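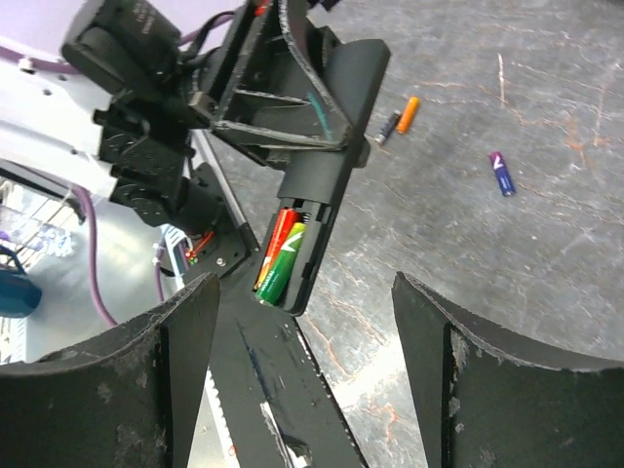 4.2. Cambios en la distribución de las tareas

La estación de cambio de pilas entró en funcionamiento en el taller de Clurnance en enero, después de dos semanas de pruebas con el personal del turno de mañana. Hasta ese momento, los mandos que llegaban de los almacenes de Valderrama eran abiertos, vaciados y cargados de nuevo a mano por las mismas personas que después los probaban. Con la automatización, el brazo se ocupa de la manipulación de las pilas y el operario conserva la inspección y la decisión de retirar una carcasa del circuito.

En la Figura 3 se observa el trabajo a la altura de la pinza: el compartimento abierto contiene dos pilas AA, una de envoltura roja y otra verde, y sobre la superficie gris, a la derecha, hay otras tres pilas sueltas.

Figura 3. Carcasa con el compartimento descubierto y pilas sueltas al lado, vista desde la muñeca del brazo.

La mezcla de pilas de distinto color tiene importancia para nuestro análisis. En el procedimiento antiguo, según las entrevistas, los trabajadores separaban las pilas por la envoltura casi sin pensarlo y comentaban entre ellos cuáles daban más problemas. El sistema de Clitunier no utiliza el color como criterio, y este conocimiento quedó fuera del protocolo. Durante el periodo de estudio se registraron 1.529 cambios, de los cuales 52 necesitaron intervención humana. La mayoría de estas intervenciones fueron breves, pero obligaron al operario a dejar otra tarea, a veces con una carcasa ya abierta en su propia mesa.

Jairo Quintero, encargado del turno, describió esta situación como «estar de guardia sin que figure en el horario». Otros entrevistados valoraron de forma positiva la disminución del movimiento repetido de los dedos, sobre todo en los lotes de 200 unidades, que antes ocupaban una jornada completa. Las dos opiniones aparecen con frecuencia en la misma persona, y por este motivo no hemos querido clasificar a los participantes en favorables y contrarios.

Un efecto menos previsto se refiere al aprendizaje. El cambio de pilas era la primera tarea de los empleados nuevos, que de esta manera conocían los modelos y sus defectos habituales - muelles vencidos, tapas que no cierran, contactos con óxido. En la actualidad empiezan directamente en la inspección, con una ficha preparada por la empresa Bivell. Los veteranos consideran que la ficha es correcta pero que llega tarde a los casos raros. En el apartado 4.3 se examina cómo el taller ha modificado la formación inicial.

Compartido 2 veces
0 comentarios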